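Folovik asks court to lift stay in Carrasco patent case

2022-02-18

Folovik has asked the court to lift the stay on its patent infringement claim against Carrasco, arguing that the grounds for the pause fell away in January when the patent office upheld most of the disputed claims.

The dispute concerns a single patent on scheduling data packets between a handset and more than one base station. Folovik acquired it from Cerside, along with a wider portfolio, and sued Carrasco over 31 handset and modem models. Carrasco denies infringement and says the claims were obvious when the patent was filed. 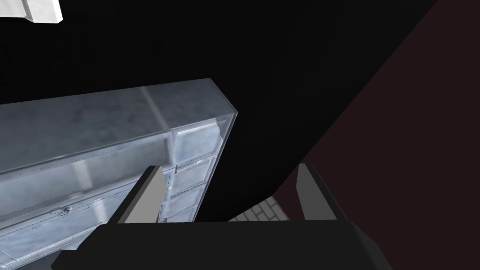

A simulated gripper with its two fingers open.

The case was put on hold while the patent office looked at validity. Its decision cancelled the two broadest claims but left the narrower ones in place, including the claim on which most of Folovik's damages case rests. Carrasco has 60 days to appeal and has told the court it intends to do so.

Folovik says an appeal should not delay the trial. Its filing points out that the patent has a limited term left to run and that the accused models are still on sale.
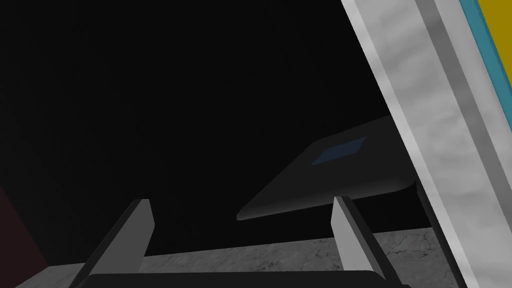 Carrasco's reply asks for the stay to continue until the appeal is decided. It also argues that any damages must be limited by a licence Cerside granted to the chip supplier Durthorpe before the portfolio changed hands. If that licence passes down to Durthorpe's customers – a point the court has not yet ruled on – 50 of every 100 accused units would fall outside the claim, on Carrasco's figures. Folovik disputes both the reading of the licence and the sales data behind that estimate.

Durthorpe is not a party to the case but has been ordered to produce the licence and its schedules under seal. 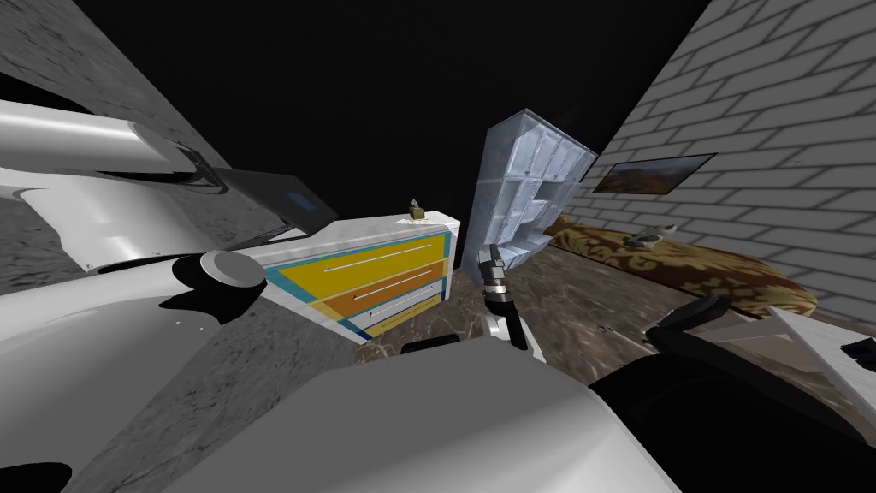 White robot arm and body shell in a simulated room with a marble-patterned floor.

The court will decide the stay on the written filings, without a hearing. No trial date has been set.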